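Visit report: Muvwood distribution site, Wolgate

8 Mar 2020

The Wolgate building handles small household goods for mail order: brushes, sponges, bottles, kitchen odds and ends. The floor area open to visitors was one hall and the packing corridor behind it. Najwa Haddadin, who runs storage planning, led the tour. The group was limited to 19 people and split at the first door.

Stock arrives on pallets from the Baltville depot and is broken down by hand. Cartons are opened on a bench at waist height, the contents are checked against the delivery note, and the goods go into open bins by size class. The site lists 1,658 active items. Fast sellers sit between knee and shoulder. Slow ones go above or below, and a step is needed for the top row.

Most of the questions concerned the bins. Muvwood used to keep one product per bin. This wasted volume on small items, and in April of last year the planning office changed to mixed storage for anything lighter than a full dish soap bottle. A mixed bin holds unlike goods on purpose. Two brushes of the same shape in different colors are easy to confuse, so the second is assigned elsewhere. A brush next to a clear package causes few errors.

Dividers are the other half of the system. They are set by hand when a bin is put into service and moved only at stock count. An even split was tried first and dropped. Long handles did not lie flat in a half-length space and ended up propped on the wall, where they caught on the bin above. Pui-shan Yau, of the packing team, said an uneven split had reduced bent and scuffed handles, though she had no figures to hand.
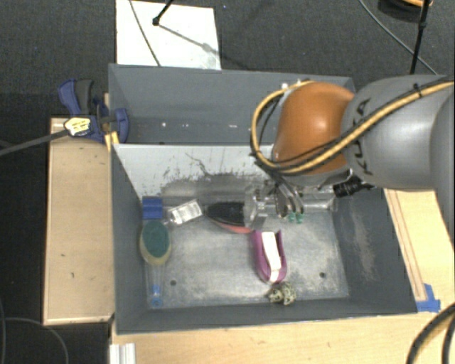 Clear plastic remains the difficult category. Transparent handles and packages pick up glare from the overhead lights and are slow to find against a gray floor. The site has tried matte liners from Dinu in 3 bins. The liners cut the glare but shift when a bin is tipped for cleaning, and a thicker grade is on order.

Packing was quiet during the visit. Orders run to nearly 1,000 parcels on a normal day, most with one or two items. Brushes go in bristles up, with a paper sheet over them. Void fill is crumpled paper only.

The tour ended at the returns shelf. Parking is at the rear gate, and closed shoes are required throughout.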